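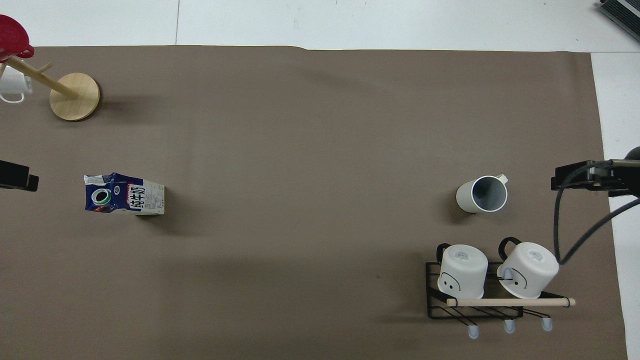

Huguette Bouchard
Julteo Vehicle Archive, Steresham

3.2 Body dimensions from period photographs

The Ross limousine bodies were built on a lengthened saloon chassis, and no works drawings are known to survive. Dimensions were therefore taken from photographs in the Julteo archive. Of 671 prints examined, 322 showed enough of the body side or roof to be measured. The remainder were set aside, mostly on account of blur or heavy retouching. Prints were matched to chassis by registration plate where legible, and otherwise by the pattern of the door handles and the Lunex roof lamp, fitted to later cars only. This gave usable series for 12 cars. Wheelbase was taken as the reference length throughout.

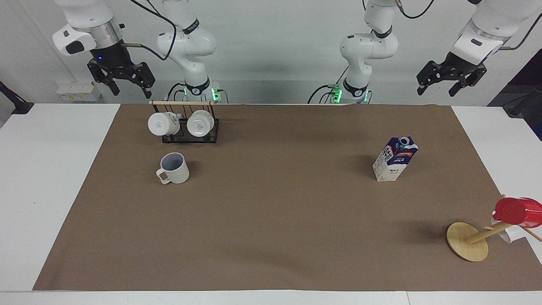

Roof panels proved harder to measure than body sides. Most views were taken from an upstairs window or a balcony, so that the panel is seen at a slant. In such a view a rectangle is drawn in towards its far side, as with the brown mat in Figure 1, and widths read directly from the print are too small at the rear of the car. Each roof was corrected using its four corners – or, where a corner was hidden, the gutter line extended by hand.

Figure 1. Rectangular mat on a white tabletop, far edge narrower than near edge.

Repeat readings by a second observer differed by up to 2 per cent on the body sides. Roof widths agreed less well and are given in brackets in the tables.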